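Home | Products | Bench Automation | Refurbishment | Support | Contact

Udevura Bench Cell for Desktop Refurbishment

January 18, 2025
By Zodwa Hendricks, Workplace Equipment, Vondráček

The Udevura is a single-arm bench cell for workshops that repair, upgrade or strip down desktop computers. It is supplied by Vondráček as a complete unit, comprising the arm, gripper, wrist camera, slatted aluminium table and operator screen. It is intended to stand in an ordinary workshop alongside the people who already work there.

Scope of work

The cell handles the repeated steps of desktop work: removing and seating memory modules, lifting out drives, and placing parts in a holder beside the case. Diagnosis, cleaning, thermal paste and final inspection remain with the technician. Cable routing also remains a manual task in this release. Customers who need cable work included should speak to us before ordering, as the standard gripper is not suited to it.

What changes for staff

Our first long-term site was the Graltdale refurbishment centre, where the cell has now completed 1,192 machines. Ludmila Doležal, who manages the floor there, asked that no post be removed as a result of the installation, and none was. Each technician spends part of the shift at the cell and the rest at a standard bench. The centre has kept its existing rota, with one change: the cell operator now takes breaks separately from the bench team so that the cell is never left running unattended.

Technicians at Graltdale reported less bending over open cases and fewer sore thumbs from memory latches. They also reported that the first weeks were slow. Parts must be laid out in the same order each time, and some experienced staff found this tiresome – a fair complaint, and one we pass on to new customers before they buy. Later software allows each operator to save a preferred layout under his or her own name.

The operator may stop the arm at any point from the screen or from the pedal. No reason need be entered, and stops are not recorded against the individual. We ask employers to respect this arrangement, and it forms part of the supply agreement.

Training

Training takes 2 days and is given at the customer's premises. It is open to all bench staff, including part-time staff, and is included in the price. The next release of the operator handbook is due in February and will be sent to existing customers without charge.

Supply details

Power: standard single-phase workshop supply
Arm and gripper: supplied fitted and tested
Parts holder: grey plastic, one included, further holders to order
Total weight with table: 279 kg
Delivery: nine weeks from order
Servicing: yearly visit by Trollard, our service partner

The table is delivered assembled and will not pass through a narrow doorway. Please measure the route from the loading area before the delivery date is agreed.

The cell at work

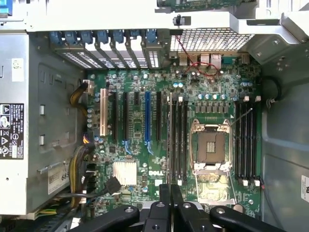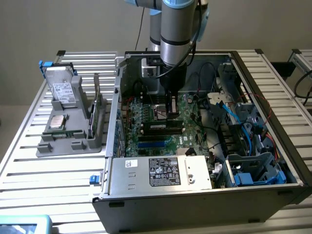

The gripper inside an open desktop case, with the motherboard in reach.

Comments (4)

Vilém Gajdoš
Is the pedal wired or wireless? We have had poor luck with wireless pedals on our older equipment.

Zodwa Hendricks
Wired, with a locking plug. A longer lead can be ordered.

Miroslava Kováčik
We have been using ours since the autumn. I agree with the remark about layout. My colleagues on the early shift put the drive on the opposite side from us, and until we had saved layouts there was a good deal of moving things back and forth. The training was good, though I would have liked more time on clearing a fault.

Vlasta Beneš
Could the page please state the height of the table? Two of our technicians work seated and we would need to know before asking for a quotation.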